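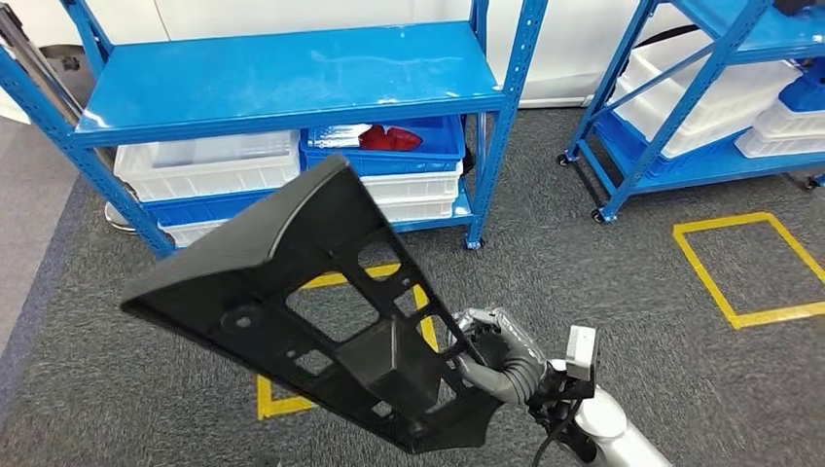

Plastic parts often have holes in them on purpose. A solid block of plastic takes a long time to cool in the mold, and it can sink or bend as it hardens. So the people who design parts leave gaps and keep thin walls between them, called ribs. The black part has square and rectangular openings all through its body, and its ribs help keep the shape stiff. Small round holes are often there for screws or pins.

Why bins and wheels?

A workshop like the one at Kurbridge may keep 236 kinds of parts. If they all went in one big box, finding the right one could take nearly 60 minutes. Bins on shelves keep each kind together. See-through bins let you peek inside without lifting them down.

Some shelves stand on small wheels called casters. A caster can swivel, so a heavy shelf can turn a corner — like a shopping cart.

Try it: fold a sheet of paper into a zigzag and lay it across two books. Put a coin on top. Now try a flat sheet. Which one sags?

Filed under: How Things Are Made, Ages 6 and up
Reading time: 2 minutes
We use cookies to remember your settings. OK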